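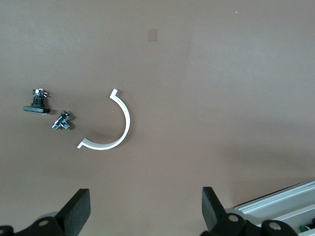
*View from the wrist camera with the fingers open: switch, chrome fitting and half-ring bracket.*

# How to compare two sets of gripper fingers on small parts

Written by Nusrat Marwat, Rilidska workshop. Last changed 27th November.

We have two sets of fingers which fit the same parallel gripper: the Ernent set, with flat pads, and the Tănase set, with a shallow V groove cut across each pad. I was asked which one we should order more of. I did the comparison first in March and I did it badly, so these notes describe the second way, which I can recommend.

You need one gripper, both sets of fingers, the wrist camera, and a few parts which are difficult in different ways. It takes one long afternoon if the parts are already chosen.

## Choose the parts

Do not use cubes. Both sets pick up a cube every time and you learn nothing from it. I use three parts:

- **A panel push-button switch.** It has a square cap, a threaded body and thin terminals. You can hold it by the cap or by the body, and the two holds behave very differently. The terminals bend if the fingers close on them.
- **A small chrome pipe fitting.** It is short, shiny and has threads. The camera has problems with the reflections, and the pads touch it only in a few small places.
- **A half-ring bracket in white plastic.** It is a thin strip standing on its edge, with a small lip at each end. It bends when you squeeze it, so it shows very well if your force is too high.

If your own work has other parts, take those. But keep one that is shiny and one that is flexible.

## Prepare the gripper

1. Switch the arm to hold and remove the air or the power from the gripper, depending on which type you have.
2. Mount the first set. Tighten the screws a little on both sides before you tighten any of them completely.
3. Close the fingers slowly with nothing between them. The pads must meet flat. If you see a gap at the tip, loosen and repeat.
4. Run the zero routine in the Tondport controller. On ours it is program 2106, but the number can be different on yours, so look in the list.
5. Open fully and write down the opening that the controller shows.

Step 4 is the one I forgot in March. The Ernent fingers and the Tănase fingers do not have the same thickness, and the controller was still using the old zero. All my force values for the second set were wrong, and I had to throw away a full day of results.

## Check the camera view

Longer fingers cover more of the picture. Look at the live view with the fingers open and check that you can still see the table between them. Then move to the height where you begin the approach, and look again.

Keep the same height for both sets. I measure from the table to the wrist flange, and I use 557 mm for the first look. If you measure from the fingertip, the camera will be at a different height for each set and the part detection will not be comparable.

Leave the exposure on manual. With automatic exposure the fitting is sometimes nearly white and sometimes nearly grey, depending on what lies next to it.

## Place the parts

Put the parts down loose, near to each other but not touching. I do not mark their positions with tape, for I want them to lie a little differently each time. Both sets must get the same kinds of position, however, so I keep a simple list: switch on its side, switch with the cap down, bracket on its edge, bracket flat, and so on. Go through the list in the same order with each set.

## Run the open-table test

Pick the part, lift it by a hand's width, wait for a slow count to five, turn the wrist by a quarter, and put it down again. Write one line for each try. I use only these words: *held*, *slipped*, *dropped*, *missed*. In the beginning I had more categories, but when I read them a week later I could not say what was the difference between "slipped" and "moved slightly".

Start with low force and go up only if the part drops. For the bracket, stop when you see the two ends coming closer together.

## Run the drawer test

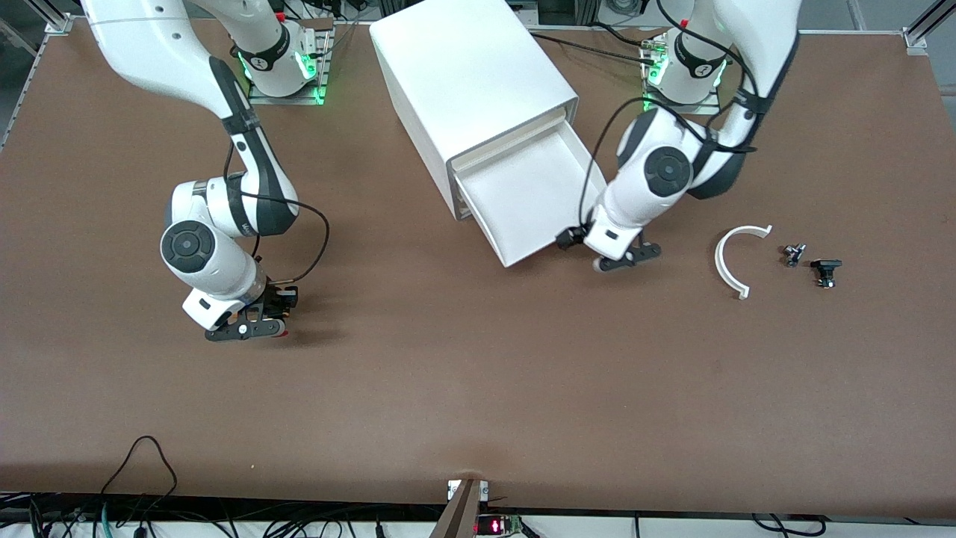 Many fingers which are good on an open table become clumsy close to a wall. For this reason the second test is with the cabinet. One arm pulls the drawer open and stays out of the way, and the other arm brings the parts.

Before you start, move both arms by hand through the whole path and watch the cables. They must have enough loop for the wrist to turn, but the loop should not catch on the drawer corner. Then:

1. Approach the front edge of the drawer from the side, with the gripper nearly closed.
2. Open the drawer with low speed. Stop before the end of its travel.
3. Move this arm back until the second arm has free space.
4. Pick one part, lower it into the drawer and release it just over the bottom.
5. Take it out again. This is the harder half.

Write the result of putting in and of taking out on separate lines.

## What I found

After 457 tries I would say this much. The Tănase fingers are clearly better on the fitting and on the threaded body of the switch, as the groove centres a round shape. The Ernent fingers are better on the bracket, and also in the drawer, where the thinner tip is a real help. For the switch held by the cap I saw no difference that I would defend.

We ordered one more Ernent set and kept the Tănase set for the fittings. The empty result sheet is in the shared folder under "fingers", and if you change the columns, please save it with a new name.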